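HOSP 214 Food Service Equipment and Layout
Unit 5 handout: Trays, plates, and the landing surface
Instructor: Athina Konstantinidis

Read this before the April lab. The worksheet at the end is collected at the start of the session.

1. Terms

Landing surface: any fixed horizontal surface on which a loaded tray is set down before its contents are transferred. In small dining rooms this is usually the guest table itself or a side table against a wall.

Rim: the raised border of the tray. It stops items from sliding off and gives the fingers an edge to lift by.

Floor: the flat inner area of the tray. Floors are smooth, embossed, or lined. An embossed floor carries a raised pattern molded into the material.

Transfer gap: the distance between the tray rim and the nearest edge of the plate once the plate is on the table.

2. Tray floor and friction

A smooth plastic floor gives a glazed plate a large contact area. When a film of water forms between them, the plate can slide at a low angle of tilt. Embossing divides the contact into small raised areas and leaves channels for the water to drain into. The effect depends on the depth of the pattern — a very shallow one is mostly decorative — and on the shape of the plate foot. A narrow foot ring may sit on only a few raised squares at a time.

Embossed floors are harder to clean. Food residue collects along the edges of the squares, and wiping in one direction leaves part of it behind. Wash with a brush, in two directions, and dry upright.

3. Placement at the table

Set the tray down flat, with its long side parallel to the table edge where space allows. Move the plate sideways from tray to table, keeping it low. A narrow transfer gap shortens the movement but leaves little room for the fingers on that side. Grip the plate from the far side and from the front in this case.
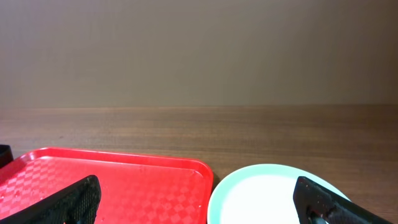 The wall side of the table should be loaded first and cleared last. Reaching over a filled tray to place an item at the back is the most common fault noted in lab, and it is marked down on the practical.

Color is a secondary matter, but it affects checking. A tray that contrasts strongly with the table is easy to locate and its edge is easy to judge. On a brown wood-grain table, a brown tray is a poor choice in low light.

4. Inspection

Inspect trays before service under a direct light. Record cracks, warping, and rough spots on the rim. Light surface scuffs are acceptable. A tray that rocks on a flat table is withdrawn.

5. Worksheet

a) Measure the rim height and floor area of one tray from the Grimard rack and one from the Sani rack.
b) Tilt each tray until a dry plate begins to slide. Record the angle. Repeat with a wet plate.
c) State which floor you would specify for a dining room serving almost 3,000 covers a month, and give your reason in two sentences.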